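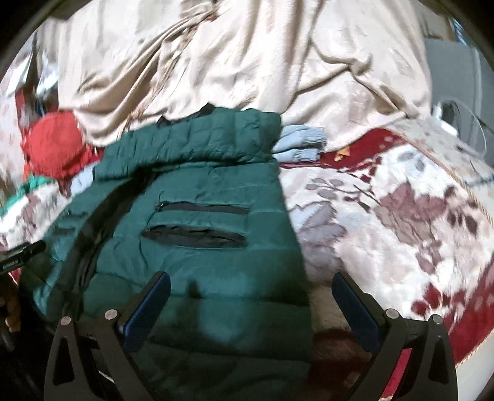
Quilted jacket on a floral comforter.

Speaker notes - scheduling cookery programmes on a small channel
Jacobus Moodley, Hedstead, 31/08/2018

Slide 1. Introduce myself. Six years in schedules at Sidalmont, before that playout. Questions at the end, except on the chart in slide 4, which people should stop me on.

Slide 2. What we had in June. The food block ran from 10:00 to 13:00 with 41 half-hours in rotation. Each slot carries 22 minutes of programme. The rest is breaks, trails and the sponsor tags. An instructional half-hour fits two dishes at that length, or one dish with pastry.

Slide 3. Repeats. The old rule was no repeat within 35 days. With 41 titles and six slots a day that could not be kept, and the log shows it was broken in the second week. Read out the Prindis entry: same bread episode at 10:30 and 12:30.

Slide 4. Panel results. Base is 1,157 viewers. Of those who watched a full episode, 76 per cent stayed for the next one if it was the same presenter. The figure falls when the presenter changes, even with the same type of food. Pause here. Do not say it is cause and effect. Dagmar Brabec ran the panel and will take questions on the weighting.

Slide 5. Double bills. We now place two episodes of one series back to back, then change series on the hour. Ibarra is the test case, mornings only. Trails for the evening go in the second break of the second episode. The first break is too early and gets missed.

Slide 6. Recipe captions. Hold ingredients for eight seconds. Metric first, spoons where the presenter uses spoons. Oven settings need the fan figure as well - this was the most common complaint in the post.

Slide 7. Rights. Check the run count before building a double bill, as it uses two runs. Three series are close to their limit. List is in the handout, page 2.

Slide 8. Contact details. Leave up during questions.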